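Hi! If you landed here from the shelter-data mailing list, welcome. This is the README for **Flarkar**, my little cleaned-up table of public notices from family shelters in and near Hulent. I started it because I cover migration for a small newsletter and got very tired of retyping bulletin board posts (the shelters put up a lot of them!).

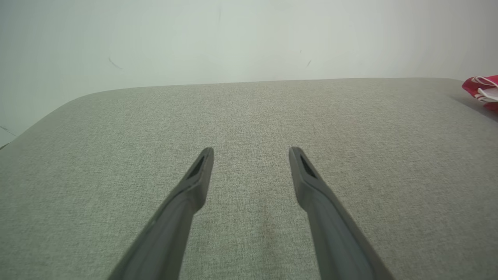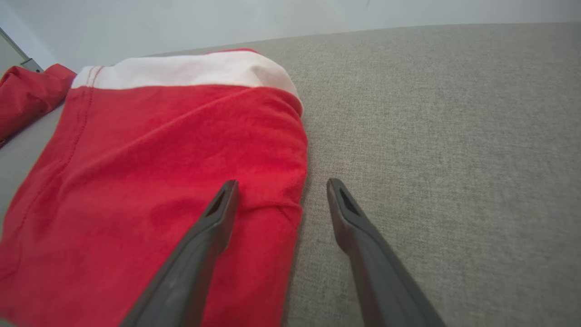
*Gray upholstery in both, with the red garment and its white band in the second.*

## What you get

One file, `notices.csv`, with 2499 rows and 12 columns. Each row is one notice: a call for bedding, a change in meal hours, a legal clinic sign-up, a "we're full tonight" post, that kind of thing. The columns you'll probably want are `shelter`, `month`, `language`, `topic` and `text`. There's also `topic_old`, which I keep meaning to delete, but one of my own scripts still reads it.

The notices come from three shelters:

- Hulent Station House (by far the most talkative)
- the Şimşekoğlu Street annex
- Undico Hall, which only opens to families from November on

## How I made it

I copied the posts by hand at first, then wrote `grab.py` and let it run every morning at 6:00. Topics are assigned by keyword and then I reread 100 of them myself. Most were fine. The weak spot is anything that mixes housing and paperwork in one post, so if you're counting those two topics, please look at the text too!

Phone numbers and people's names are replaced with `[removed]`. If you spot one I missed, open an issue with the row number only (don't paste the name, please) and I'll fix it fast.

## Stuff to watch out for

- A "full tonight" notice doesn't tell you how many beds there are. Please don't turn these into occupancy rates, I've seen it done and it made me sad.
- Undico Hall reposts the same notice a lot. Use `is_repeat` to drop the copies.
- Spanish and Haitian Creole posts are kept as written, typos and all. No translations yet.
- December has a hole in it for the annex. Their page was down and I don't have the paper versions.

## Running it

```
pip install -r requirements.txt
python grab.py --out notices.csv
```

## License

CC BY 4.0 for my labels and notes. The notice text belongs to the shelters, so ask them before you reprint any of it in full.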